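Section 4: Mounting and Patching Your Lodier Open Rack

Welcome to the fun part! By now the frame is bolted together and standing where you want it, and you get to fill it with gear. Take your time with this section. A rack that is patched neatly on the first day is a pleasure to live with for years, and adding one more cable later takes a minute instead of an evening.

Before you start

Have these within reach:
Cage nuts and screws (the bag marked Leiva in your kit)
A cage nut tool or a small flat screwdriver
Hook-and-loop ties
A cable tester
Network cables in the lengths you planned in Section 2
A table or bench beside the rack, for laying out cables

CAUTION: Unplug everything before mounting. Never lift a switch or server into place while its power cord is attached.

CAUTION: The open frame can tip if it is loaded from the top only. Fit the feet (Section 3, step 9) before you mount anything.

4.1 Mounting the equipment

1. Decide on your order from top to bottom. We love the switch at the top, the patch panel right under it and a tray below that - short cables, and everything at eye level if your rack stands on a bench.
2. Find the square holes you need on the left rail and mark them with a pencil or a bit of tape. Mark the same holes on the right rail. Count twice!
3. Squeeze each cage nut into its hole from the back of the rail until both ears snap in.
4. Slide the tray in first and put in all of its screws finger tight.
5. Mount the patch panel, then the switch. A second pair of hands is a real help here.
6. Check that each unit sits level, then tighten the screws a little at a time, going corner to corner.

Note: If a screw feels stiff in the first two turns, back it out and start again. It is almost always crossed.

4.2 Running the cables

1. Lay your cables out on the table and label both ends. Write the port number on the label, and the room name if you have space.
2. Test every cable now. Yes, every one - finding a bad cable on the table is so much nicer than finding it in a bundle of 39.
3. Plug the wall runs into the back of the patch panel, working from left to right.
4. Patch the front of the panel to the switch with your shortest cables. Push until you hear the click.
5. Gather the cables loosely with a tie at each side rail. You should be able to slip a finger under the tie.
6. Leave a little slack for anything that sits outside the rack.

Note: A single run must not be longer than 300 feet. If you need more than that, add a second switch partway.

CAUTION: Keep loose cables off the floor, and don't bend them sharply over the edge of a table. 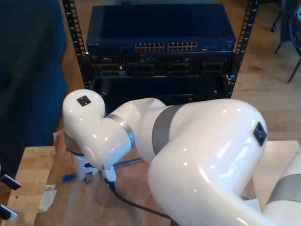 Cudholm Network Room Team

The switch at the top of this open rack has two banks of twelve ports, each bank in two rows of six, with a patch panel or server unit below it and an open tray underneath. The blue Ethernet cable has its connector end on the tabletop, a very good place to put a label on it.

4.3 First power-up

1. Plug in the power strip, then the switch. Wait 60 seconds before touching anything else.
2. Connect one computer and check that its port light comes on.
3. Add the rest one at a time, ticking each port off on your port sheet (Form 157).
4. Tape a copy of the finished sheet to the side of the frame.

If a port stays dark, reseat both ends of the cable, then try the neighboring port. Still dark? Swap in a cable you have tested.

Section revised Dec 11, 2020 by Nosipho Motaung. Continue to Section 5, Labels and Spare Ports.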